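Sobre nós | A oficina | Formação | Contactos

Quem somos

A Jenier faz a instalação, a afinação e a manutenção de garras manuais e de garras montadas em braço, para equipas que trabalham com manipulação de objetos do dia a dia: loiça, talheres, embalagens, tecidos. Começámos como secção de assistência da Prandholm e trabalhamos por conta própria há 4 anos. Continuamos a usar a mesma bancada e boa parte das mesmas ferramentas.

Euan Urquhart dirige a oficina. Oisín Ní Bhriain trata da calibração e da formação dos operadores. O resto da equipa divide-se entre a bancada, o armazém de peças e as deslocações a clientes.

O que fazemos

O nosso trabalho principal é a manutenção da célula Furano, que montamos e acompanhamos em escolas técnicas, laboratórios e pequenas empresas. A célula é simples: uma mesa de trabalho, um par de garras de mão com câmara e um posto de gravação. O operador segura as garras, executa a tarefa com os objetos na mesa e o posto guarda imagem e abertura dos dedos. O que se gasta são sobretudo as almofadas dos dedos, os cabos e os parafusos de fixação.

Temos neste momento 47 garras em contrato de manutenção. Cada uma tem uma ficha com as datas de troca das almofadas, os valores de abertura medidos e as peças substituídas. O cliente recebe cópia da ficha sempre que a garra sai da oficina.

Como preparamos uma célula

A mesa é nivelada antes de tudo o resto. Depois cobre-se com uma toalha lisa e clara, esticada e sem vincos, e escolhe-se a luz. Preferimos uma luz forte sobre a mesa e o fundo escuro. Se o cliente tem janelas grandes, pedimos estores opacos.

Os objetos de ensaio são loiça comum. Usamos um tabuleiro, uma colher e uma taça com pires. A colher mostra logo se os dedos fecham paralelos. A taça serve para verificar a força: tem de subir do pires sem escorregar e voltar a pousar sem bater.
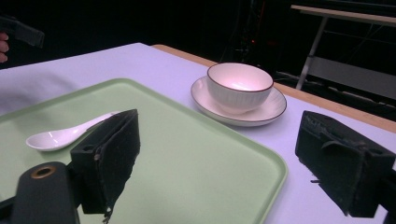 Ensaio com loiça na célula Furano. As almofadas dos dedos apresentam desgaste nas bordas.

Feito o ensaio, a garra vai para a bancada. Mede-se a abertura máxima, verifica-se a folga de cada dedo e passa-se a mão pelos cabos à procura de dobras. Uma garra com folga não volta à mesa até ser corrigida, mesmo que o ensaio tenha corrido bem.

Troca de almofadas

As almofadas são a peça que mais trocamos. Começam por desfiar nas arestas e, passado algum tempo, descolam. O limite que indicamos nos contratos é de 300 horas de uso, ou antes, se houver fios soltos a entrar no campo da câmara.

A almofada velha é retirada com espátula de plástico. A cola que fica sai com álcool e pano sem pelo. A face do dedo tem de secar por completo antes de se assentar a almofada nova, que fica depois em aperto leve durante a noite. Na manhã seguinte repete-se a medição da abertura, já que a espessura da almofada altera o zero. Este último passo é o que mais vezes falta quando a troca é feita fora da oficina. Se vai trocar as almofadas nas suas instalações, telefone antes e indicamos os valores para o seu modelo.

As duas almofadas são sempre trocadas em conjunto, também quando só uma está gasta.

Peças e prazos

O armazém tem 565 referências, entre almofadas, suportes, insertos roscados, cabos e fichas. As peças que já não se fabricam são feitas por nós ou encomendadas à Rutherford, que nos fornece desde o início. Uma revisão normal demora dois dias úteis. Reparações com maquinagem demoram mais e têm orçamento prévio. Durante a reparação emprestamos uma garra equivalente, se houver alguma livre.

Formação

Todos os anos, em novembro, abrimos a oficina a quem trabalha com as células. A formação dura um dia, começa às 9h00 e é dada por Oisín Ní Bhriain. De manhã desmonta-se e monta-se uma garra completa. À tarde cada participante troca um par de almofadas e faz a calibração do zero. Quem tiver garra própria pode trazê-la, com os cabos e a última ficha de manutenção.

Visitas

Recebemos visitas de clientes e de escolas com marcação. A entrada da oficina é pelo pátio das traseiras e as entregas fazem-se pela mesma porta, até às 17h30.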